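Stakov cutlery sorting, progress report to Trunwood
19 May 2024
Prepared by Halyna Romaniuk

We now have 1,723 demonstrations of the two-arm cutlery task, against the 1,000 we promised for April. I would not read much into that. Anqi Li trained the policy on the first 1,000 and again on the full set, and over 100 trials each the difference was 2 successes. That is noise.
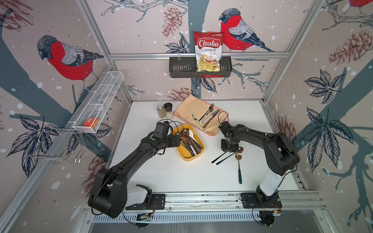
The changing wall coverings are meant to stop the policy from leaning on the background. Guoqing Zheng thinks they help. I have asked him for a run with plain walls before we claim it – so far we have no comparison at all.

Chopsticks remain the weak point, and I doubt more data will fix them. Mebrat Fikre wants to change the grip labels first. We ask to move the remaining collection hours to testing.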